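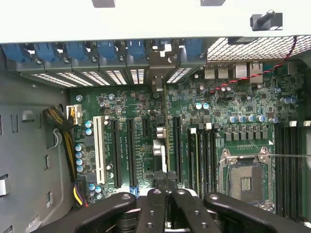 Nulteo Opens Second Computer Refurbishing Shop in Cilville

CILVILLE, Mon 23 November. Nulteo, which repairs and resells used office computers, has opened a second shop on the east side of Cilville. The new location takes in desktops and workstations from businesses, schools and households, and sells refurbished machines to the public from a counter at the front of the building.

The company's first shop, on Kavton Street, will stay open with the same hours. Laptop repair will remain there. All desktop and workstation work moves to the new site, which has more bench space and a loading door wide enough for pallets.

Nulteo refurbished 2,162 computers in the 12 months ending in June. Of those, 271 went to Cilville households through Fikre, the company's reduced-price program for students and job seekers. The rest were sold at the counter or in bulk to small offices.

"We were stacking towers in the hallway on Kavton Street," said Melquiades Xolalpa, general manager of Nulteo. "People would call with 40 machines from an office move and we had to ask them to wait. Now we can take them the same week."

Each computer that comes in is logged, opened and checked for missing or damaged parts. Drives are wiped or, at the owner's request, removed and returned. Machines that can't be repaired at a sensible cost are taken apart for memory, power supplies and other usable parts, and what remains goes to a licensed recycler.
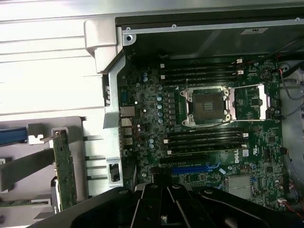
A Dell motherboard with its processor socket and memory slots empty.

Larger workstations make up a growing share of the intake. Many come from engineering and design offices that replace their equipment on a fixed schedule. Nulteo sells them with a 90-day warranty on parts and labor, the same coverage it gives on standard desktops.

The Fikre program will expand with the move. Nulteo has set a goal of 2,000 reduced-price computers over the next five years. Applicants need proof of enrollment or a letter from a job placement office. Forms are available at both counters, and most applications are answered within a week.

Drop-off is free for up to 10 computers and does not require an appointment. Businesses with larger loads should call ahead to reserve the loading door. Monitors and printers are accepted only when they come with a computer. Televisions are not accepted.

Both shops are open Tuesday through Saturday, 9 a.m. to 6 p.m. The new shop has free parking behind the building, with the drop-off entrance on the same side.

Media contact: Melquiades Xolalpa, Nulteo, Cilville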